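How I Wash Wool Sweaters at Home Without Shrinking Them

I put off hand washing for years, and my dry cleaning bills showed it!

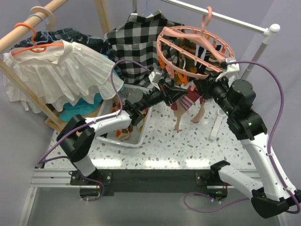 A reader in Clornham wrote in to say she'd felted two cardigans in a row and was ready to give up on wool for good. Please don't! Wool is pretty forgiving once you stop scaring it with hot water and rubbing, and I say that as someone who once turned a lovely gray pullover into something for a teddy bear.

What you need: a clean sink or tub, a wool wash (I use the Brøndum one, but any gentle liquid will do), a big towel and somewhere flat to dry things.

Fill the sink with cool water, stir in a small squirt of wash, then turn the sweater inside out and push it under. Let it sit for ten minutes or so. No scrubbing, no twisting, just a gentle squeeze here and there (I go a bit longer on the cuffs, mine are always grubby).

Drain the sink and press the sweater against the side to get the water out. Refill with water at the same temperature and press again. Repeat until you don't see suds. Scoop it up with both hands when you lift it, or the sleeves will stretch down to your knees.

Now the fun part. Lay it on the towel, roll the whole thing up like a jelly roll and kneel on it. My heavy Brasau cardigan weighs 700 grams dry and more than 300 of that again in water comes out in the towel - I put the towel on the kitchen scale once because I was curious.

Unroll, move it to a dry towel and pat it back into shape. Pull the hem straight, line up the button bands, tuck the sleeves in close. Keep it away from radiators and direct sun. Thin knits are usually ready by the next morning, thick ones need another day and a flip halfway through.

If it still feels a little damp at the seams, leave it out overnight before you fold it away.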